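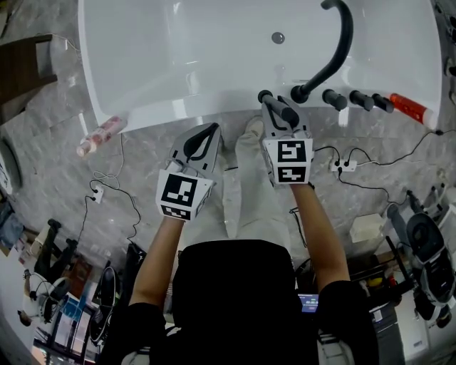
Session 5: Looking After a Freestanding Tub

Welcome back, everyone! We spend today at the rim, where a deck-mounted faucet set takes most of our patience. Black fittings look lovely against white, but they do show every dried drop — so wipe around the base of each handle, then up the spout and over the curve.

Before you start, move tubes and bottles away from the tub.

Reading for next time: Skála's notes on drains, and do bring your Zelenák handout along (Eduard Oravec has spare copies).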